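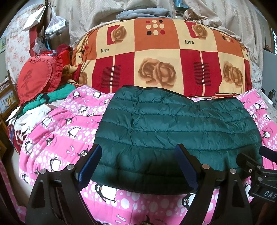
The Skellau kit is sold as a complete hand-held gripper package: the tool, two sets of finger pads, a calibration board and a year of the upload service. The price is 715 for one unit. Most reviews have dealt with the hardware. I think the service terms deserve more of the attention, and that the product is weaker there than its makers believe.

The hardware is sound. Flat plates and ordinary screws mean that a bent part can be replaced on a kitchen table. Padded fingers suit clothing, where the grip has to hold a thick edge without much force. Quilted jackets are a fair trial of this. The filling gives way under the pads, the shell slides over it, and the width reading stops telling you how much cloth is held. A soft printed comforter underneath makes matters harder, as there is no firm surface to press against. A kit that is only tried on a bare bench with a folded tea towel has not been tried.

The service is another matter. The standard plan accepts 500 recordings a month and rejects any that run over 60 seconds. Folding a padded jacket on a bed takes me longer than that when I do it properly. The user can hurry or split the task in two, and both spoil the record. Mamta Thakur, who tested the kit over the same weeks in April, split hers and found that the second half often began with the sleeves lying differently.

Heikki Partanen has argued that short clips keep checking costs down, and that a buyer who wants longer ones can move to the upper plan. That is true as far as it goes. But the upper plan has a minimum term of 6 months, and the sales page shows garments on its first screen. A limit that excludes the advertised work should be printed beside the price.

The rival kit from Istitz has a stiffer trigger and poorer pads — I wore through one pair — but it stores files locally and sets no limit on length. For rigid objects I would still choose Skellau. For coats, bedding and anything else that moves when you let go of it, I would buy the Istitz and order better pads separately.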